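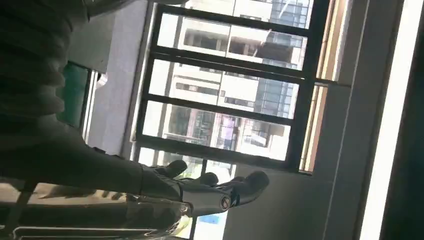

Início Ensaios Entrevistas Arquivo Contacto

Pesquisar neste site... Pesquisar

«A mão de dedos articulados ainda tem de me convencer»

Gonzalo Olmedo compara garras para quem as vai pagar. Desconfia das mãos antropomórficas, das fichas técnicas e, um pouco, de quem o entrevista.

3 de abril de 2026

Gonzalo Olmedo começa por corrigir a pergunta. Tínhamos querido saber qual era a melhor mão robótica que lhe passara pela bancada e ele respondeu que não sabia o que queria dizer «melhor». «Melhor a fazer o quê? A segurar um parafuso? A aparecer num vídeo? São dois concursos e costumam ter vencedores diferentes.»

Trabalha na Dredura, uma empresa pequena que faz ensaios comparativos de garras, braços e câmaras por encomenda. Os clientes são quase sempre fábricas ou armazéns que já receberam três propostas comerciais e não acreditam em nenhuma. A campanha deste inverno, iniciada em dezembro, pôs lado a lado uma mão com dedos articulados, da Killeo, e uma garra paralela de dois dedos, da Manzano. O controlador era o mesmo nos dois casos, um Wurkora que a equipa conhece bem e do qual, diz Olmedo, «já sabemos todos os defeitos, o que é uma vantagem».

A garra paralela completou 1000 ciclos de pegar e largar sem que fosse preciso tocar-lhe. A mão articulada parou antes disso, e mais de uma vez. Quantas, ele prefere não publicar enquanto o fabricante não responder ao relatório. «Pode haver um lote mau, pode haver um erro nosso na calibração. Já vi gente arrasar um produto por causa de um cabo mal apertado.»

Perguntámos se o resultado não era previsível, dado que uma peça com menos articulações tem menos sítios por onde falhar. Encolheu os ombros. «Previsível era. Mas o cliente não me paga a previsão. E há uma coisa que eu não previa, que foi a mão portar-se bem com os sacos.» Refere-se a um ensaio com sacos de tecido cheios de grão, que a garra da Manzano apertava mal e deixava escorregar. Os dedos da Killeo fechavam-se em volta do saco e levantavam-no. «Ali ganhou, e ganhou com folga. Escrevi-o no relatório com a mesma letra com que escrevi o resto.»

Mererid Gethin, responsável pelas câmaras, assiste à conversa e discorda de metade. Acha que o colega compara coisas que não se comparam. «Ele monta a prova a pensar na garra simples: peça rígida, posição conhecida, luz constante. Claro que a garra simples ganha.» Foi ela quem insistiu em repetir parte dos ensaios junto de uma janela, com a luz do dia a entrar de frente na câmara do pulso.

O que essa repetição deu é assunto de disputa. Com a janela por trás, os dedos ficam quase em silhueta e os reflexos no metal confundem a deteção de contornos. Gethin vê nisso um problema da câmara e da exposição, a resolver antes de se julgar a mão. Olmedo vê um problema do conjunto. «O cliente tem janelas. Não vai emparedar o armazém para a câmara ficar contente.»

Há também a questão do sítio onde a câmara vai montada. No pulso, acompanha o movimento e vê de perto o que os dedos fazem, mas uma parte da imagem fica ocupada pelo próprio robô. Gethin aceita essa perda. «Prefiro ver metade do objeto de perto a ver o objeto inteiro de longe, com o braço à frente no momento em que interessa.» Ele, desta vez, não contesta, embora acrescente que gostaria de ver a mesma prova com a câmara rodada 15 graus. Ainda não foi feita.

E o preço? Olmedo abre um caderno, percorre uma página com o dedo e volta a fechá-lo. Não dá valores de clientes. Diz apenas que a diferença entre as duas soluções era suficiente para comprar garras de reserva e guardá-las numa prateleira. «Quando me dizem que a mão faz tudo, eu pergunto o que é tudo. Normalmente são cinco tarefas. Quatro fazem-se com dois dedos.»

E a quinta?

«A quinta são os sacos», responde Gethin, antes dele.

Sobre os números dos catálogos, Olmedo fala mais depressa. A repetibilidade anunciada é medida, segundo ele, em condições que o comprador nunca terá, e a força de preensão raramente vem acompanhada da superfície em que foi medida. Pede sempre o protocolo aos fabricantes. Alguns mandam-no em 10 minutos, outros mandam um comercial. A Killeo, reconhece, mandou o protocolo, e estava completo. «Isso conta a favor deles. Não faz a mão durar mais, mas conta.»

Quisemos saber se recomendaria a mão a alguém. Demorou a responder. Recomendá-la-ia a um laboratório, disse, ou a quem tenha objetos moles e variados e um técnico disponível durante o turno. A uma linha que embala sempre a mesma caixa, não. Gethin acha a resposta antiquada e lembra que o firmware do controlador já foi atualizado depois dos primeiros ensaios. Olmedo leu as notas da atualização. Falam de «melhorias gerais de estabilidade», expressão que o irrita visivelmente.

A segunda ronda está marcada, com as mesmas peças, mais os sacos e mais a janela. Ele queria manter o protocolo antigo, ela queria um novo. Vão correr os dois.

Este site utiliza cookies para melhorar a sua experiência de navegação. Aceitar Recusar Saber mais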